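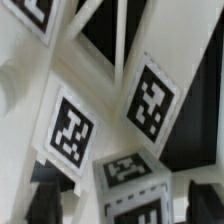 Recording demonstrations with a wrist camera

Everyone wants more data. I'd settle for less of it, recorded properly. The steps we use at Wernasitz were written after we threw away most of a batch of 333.

1. Print the markers flat and matt, and leave the white margin on. People trim it to make things look tidy, then wonder why detection fails.

2. Fix them on more than one face of each block. A wrist camera rarely sees anything square on, and a marker that reads well from the front may be useless at a steep angle.

3. Check the view before you record. Move the arm by hand through the whole reach and watch the detections. I want two good markers at all times – the software claims one will do, and I don't believe it.

4. Record 25 demonstrations, then stop. Replay every one. Apinya Chareonsuk marks any where the pose jumps between frames, and those go in the bin. Last time we kept 23.

5. Vary the starting position. If all your examples begin in the same spot, the model may learn the spot and very little else.

6. Hold some back before training. Jocelyn Gagnon picks ours, so that I can't choose the easy ones.

Smooth poses don't prove the demonstration was any good. A clumsy grasp tracks just as neatly as a careful one, so watch the video too, at normal speed.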